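Keeping a teardown cell running: the technician at Pumwood

2019-07-16

The disassembly cell at the Pumwood workshop takes office desktops apart for parts. Its maintenance technician has run it since December and asked to be quoted by job title only. We spoke at the bench about how the cell is set up and what wears out.

"The arm is the easy part," the technician said. "Most of my hours go into the fingers and the fixture."

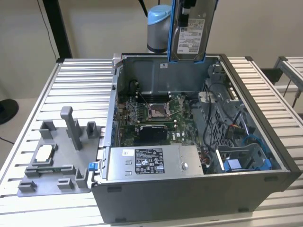
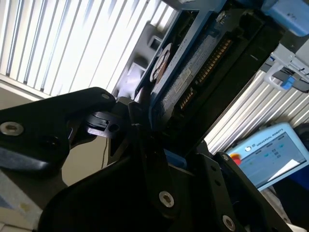
Hard drive in its blue caddy, held in the gripper.

Setup

The tower goes on its side with the panel off and the interior up. Each job starts from a taught reference on the chassis, and the remaining positions are offsets from it. "If the case sits 2 mm out, the memory will still come out fine. The drive won't. The caddy binds in the cage and you get a protective stop."

Small parts go to a 3D-printed plate bolted beside the computer, with a square pocket for the processor and a channel for a thin circuit board strip. The current plate came from Brouwer and is the third version. The first two had pockets cut too tight, and chips were left standing on one edge.

"I'd like a metal one, but we change the layout too often. Printing is overnight."

Fingers and screws

The technician checks the finger screws every 400 cycles. The linkage pivots get looked at in the same stop - a loose pivot shows up first as a drive that hangs a little crooked after the pick.

"People turn the force up when a drive slips. Check the finger faces first. Wipe them, then check the screws, then look at the force. I found it set 6 steps too high once and the caddy rails were bowing."

Faults

The log, kept in a Flilell spreadsheet, holds 193 entries. Drive picks account for most of them, and cable snags come next. SATA leads are meant to be unplugged and tucked down before the arm moves in. When one is missed, the technician stops the program from the pendant, frees the lead by hand and restarts from the reference position, never from the middle of the pick.

A second cell is planned for the Multthorpe site. "Same arm, same fingers," the technician said. "I've asked for a wider bench."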